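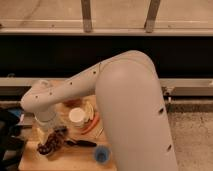

Best way to keep a light wood tabletop from staining?

Runier
September 15, 2021
We got a light wood table for the kitchen and it ends up holding everything. Carrots, fruit, cups, whatever container is out. I oiled it twice when it was new. Now there is an orange smear where I peel carrots and a gray ring from a wet cup. What do people use on theirs? I don't want it to look like plastic.

Vakuler
Carrot comes off with dish soap and a little baking soda if you get to it the same day. Don't scrub across the grain. The ring is harder. If it's gray it's in the wood and you'll have to sand.

Drilto
Disagree on the baking soda. It darkened mine, and that was oak. Try lemon juice first, leave it 5 minutes, wipe it off.

Vakuler
Oak has a lot of tannin in it. Do we know what Runier's is?

Runier
No idea, it was secondhand. Pale tan, tight grain.

Cadwaladr
Could be maple or birch. Either way two coats of oil isn't enough for a table that sees food every day. I put on 4, a day apart, and then one every December. I've had mine for years and it has no rings.

Drilto
Or skip the oil and use a water-based matte varnish. It doesn't look like plastic if you go thin.

Cadwaladr
Until it chips. Then you're stripping the whole top. With oil you can fix one spot.

Drilto
Mine hasn't chipped in 3 years with kids.

Pascual Painemal
I refinish tables for a living and both work. For a ring, sand the spot with 100 grit, then go finer, and feather it out wider than you think you need. Recoat the whole top or the patch will show. And cut the carrots on a board.

Runier
We have a board. It's usually in the sink. I tried the lemon juice on the orange part and it's lighter but still there. I'll do the sanding when I have a free weekend.

Vakuler
Do the underside too when you oil. Mine cupped when I only did the top.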